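Nous utilisons des cookies pour mesurer l'audience de ce site. En poursuivant votre lecture, vous acceptez leur utilisation. Gérer mes préférences

Des nouvelles de l'équipe manipulation : quand le ruban de masquage devient un protocole

15 juillet 2021

Depuis le printemps, notre petit groupe chez Voseck travaille sur une question qui semble modeste, mais qui nous a pris beaucoup de temps : comment répartir les objets sur la table pendant l'enregistrement des démonstrations, afin que la politique apprise ne dépende pas trop de leur position ? Dans le dernier numéro, Chiyo Noguchi avait présenté les premiers essais du projet Calari. Je donne maintenant la suite, avec des résultats que nous considérons comme assez solides pour être partagés.

Le principe est simple. La surface de travail, recouverte de papier brun, est divisée en cases avec du ruban bleu. Avant chaque démonstration, un script tire au hasard la case dans laquelle il faut poser chaque objet, et l'opérateur le place dans cette case, avec une orientation libre. Auparavant, l'opérateur choisissait lui-même l'emplacement. Il croyait varier, mais les données montraient le contraire : la planche et le couteau revenaient presque toujours dans la même zone, celle qui est la plus confortable pour la main.

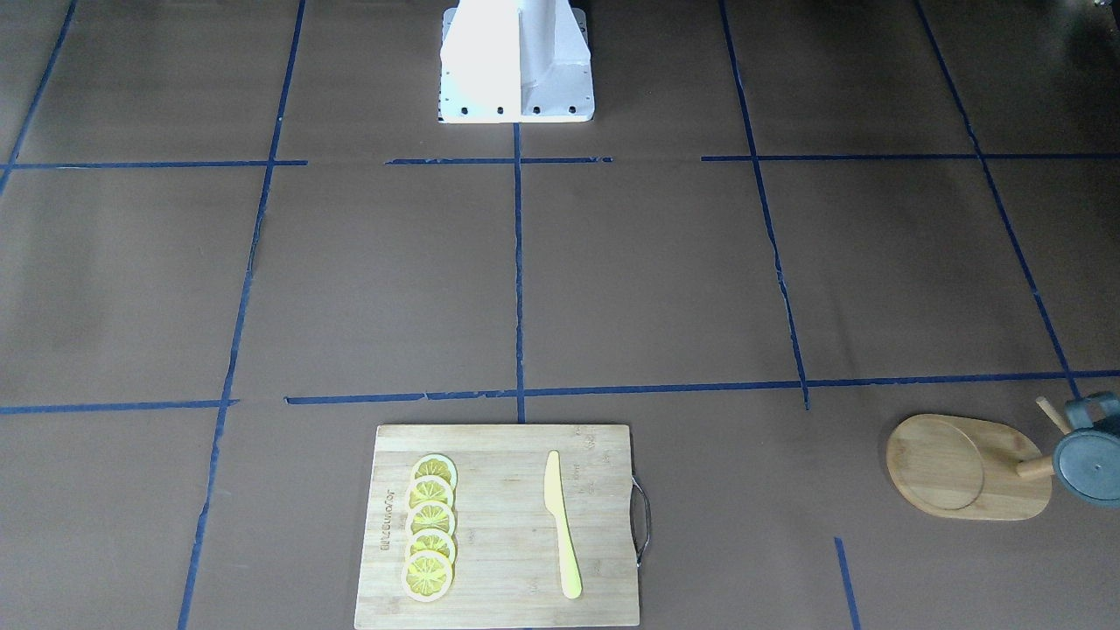
Faut-il que les cases soient parfaitement régulières pour que la méthode fonctionne ?

Une grille approximative suffit. Le script a seulement besoin de savoir dans quelle case se trouve l'objet, et les petites irrégularités des lignes ajoutent même une variation utile. Il faut par contre que la grille reste la même pendant toute une série d'enregistrements, sinon les numéros de cases perdent leur sens.

Au total, nous avons enregistré 2 681 démonstrations, dont 516 ont été mises de côté pour l'évaluation. Le partage entre apprentissage et évaluation est fait par case et par combinaison d'objets. C'est Edin Kovačević qui a insisté sur ce point, et je dois reconnaître qu'il avait raison : avec un partage aléatoire ordinaire, les deux ensembles se ressemblaient tellement que tous nos modèles paraissaient excellents.

Nous avons ensuite comparé deux politiques de même taille, entraînées avec la même quantité de données. La première a reçu les démonstrations à placement libre, la seconde celles à placement tiré au sort. Chacune a été testée sur 200 essais réels. Quand les objets se trouvent dans les zones habituelles, nous ne voyons pas de différence nette. Dans les cases éloignées de la base du robot, la seconde politique réussit la saisie nettement plus souvent, et ses erreurs sont aussi d'une autre nature - elle s'approche du bon objet et manque la prise de peu, tandis que la première part souvent vers un endroit vide. 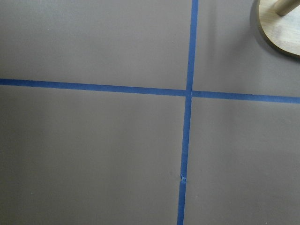

Il reste une inquiétude, que plusieurs collègues de Pistovberg nous ont signalée pendant la réunion commune. Le ruban est très visible pour les caméras, et la politique pourrait s'en servir comme repère. Pour le vérifier, nous avons refait une partie des essais après avoir retiré tout le ruban. Les performances baissent un peu, surtout pour les objets posés près des bords, ce qui confirme que le modèle regarde les lignes au moins de temps en temps. Nous pensons corriger cela en masquant le ruban dans une partie des images d'apprentissage. La première version du masquage laissait des contours bleus assez laids, et nous sommes en train de la refaire.

Un autre défaut est plus pratique. Le tirage au sort ralentit l'opérateur, qui doit lire la consigne, déplacer les objets et confirmer à l'écran. Chiyo a préparé une interface qui affiche la grille en grand, avec les cases à remplir en couleur, et les séances sont devenues moins fatigantes.

Le code du tirage et le plan de la grille seront déposés en septembre sur l'espace partagé, dans le dossier Calari. Les équipes du site Takeda qui souhaitent essayer la méthode sur leur propre table peuvent m'écrire avant cette date, je leur enverrai volontiers la version provisoire - elle est peu documentée, mais elle fonctionne.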